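Über uns

Ditero ist eine Beratungsstelle für Aufenthalts- und Asylrecht mit Sitz in Homham. Wir beraten Menschen, die neu zugewandert sind, und Arbeitgeber, die Personal aus Drittstaaten einstellen wollen. Die Erstberatung ist kostenlos und dauert bis zu 72 Minuten, Dolmetschen eingeschlossen.

Angefangen haben wir am 2022-03-01 mit fünf Beraterinnen und Beratern in zwei Räumen an der Ciklowstraße. Seit Juni gibt es eine Außenstelle in Pană, die vor allem Anträge auf Familiennachzug bearbeitet.

Unsere Schwerpunkte:
Aufenthaltstitel und Verlängerung
Asylverfahren und Widerspruch
Anerkennung ausländischer Abschlüsse
Einbürgerung

Wir sind keiner Partei angeschlossen. Zu Gesetzesvorhaben nehmen wir Stellung, wenn sie unsere Arbeit betreffen, zuletzt zur Frist bei der Anhörung. Die Stellungnahmen liegen im Bereich Downloads.

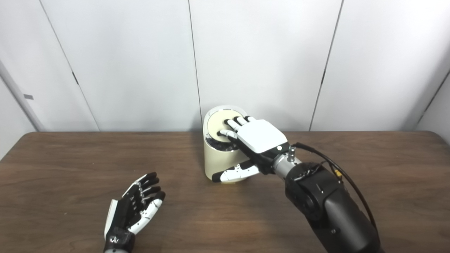 Ein Arbeitgeber aus Homham schrieb uns, er habe vorher 100 Seiten Merkblätter gelesen und erst im Gespräch verstanden, welches Visum sein Betrieb überhaupt beantragen musste.

Termine vergeben wir telefonisch oder über das Kontaktformular. Bitte Pass und alle Bescheide mitbringen.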